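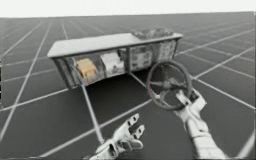
Figure 8.1 Long table with a light grey top and glass-like front panels, computer rendering.

Chapter 8
The Announcement and the Thing Announced

A government has several ways of building a bus station. It can build one. It can also announce one, welcome its own announcement, re-announce it with a new name, and mark the anniversary of the first announcement with a small ceremony. The last four are much cheaper, and they can be done in any weather.

The district of Durard offers a useful case. Its council promised a bus station at Kinsella in a leaflet dated 05/03/2021, and by the following June the project had been the subject of 19 press notices. A reader who kept them all would have learned that the station was planned, approved, fully funded, part funded, and "at the heart of our vision". The same reader would have gone on catching the bus outside the bakery.

Supporters and opponents both did well out of it. Supporters shared each notice as fresh news. Opponents shared the same notices with a rude word added, and so brought them to people who would otherwise have been spared. A firm called Cedex, hired to print the banners, was paid on time.

This chapter is about reading such claims with care. We look first at verbs, where most of the mischief is done: "will deliver" and "has delivered" are a long way apart, and "is delivering" can be stretched to cover almost anything, including a field. We then turn to money, and to the old habit of counting one sum in several budgets. The Plastitz flood wall, our second case, was paid for three times on paper and has yet to trouble the river.

Before you go on, find a recent notice from your own council and underline every verb. Keep it by you — you will need it for Exercise 5.

Key terms in this chapter
re-announcement
double counting
in-principle approval
ribbon event
shovel-ready (see also the note on page 31)

8.1 What counts as a promise?

Politicians seldom lie about the future, mainly for want of evidence. A promise becomes testable only when it names a thing, a place and a date, and a well-drafted one will leave out at least one of these.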